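Recording Your First Set of Hand Demonstrations

Posted May 8, 2020 by Marites Buenaventura

So you have the Lurby tracking kit out of its carton and you'd like to start collecting examples for your learner. Wonderful! It's slower work than most folks expect, and I still enjoy it, so let's go through it together.

Start by choosing one small chore, something you could do half asleep. Moving a cup from one spot to another is plenty. Write it down in a single sentence and tape the sentence up where you can read it, because after a couple dozen tries you will start drifting into a slightly different chore without noticing (I certainly do).

Next, put on the glove and get the marker box ready. Plug in the cable and wait for the readout on the board to come up before you start anything.

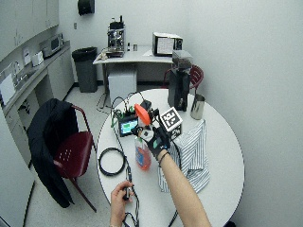 Hold the marker up to the fixed camera and turn it slowly, tilting it left and right, until the Sondura window shows a steady outline. If the outline flickers, try moving a lamp — glare is usually to blame.

Now record 25 tries. Pause for a breath at the start and end of each one, which makes trimming so much easier later on. Shift your objects a little between tries, and leave some everyday clutter on the table if your robot will have to live with clutter too.

Keep your fumbles, but tag them as fumbles. My first cup set came to 362 tries, and 351 were left once I pulled the ones where the marker had dropped out of view.

Take a break every five tries or so. Tired hands teach tired habits, and your tea is getting cold anyway.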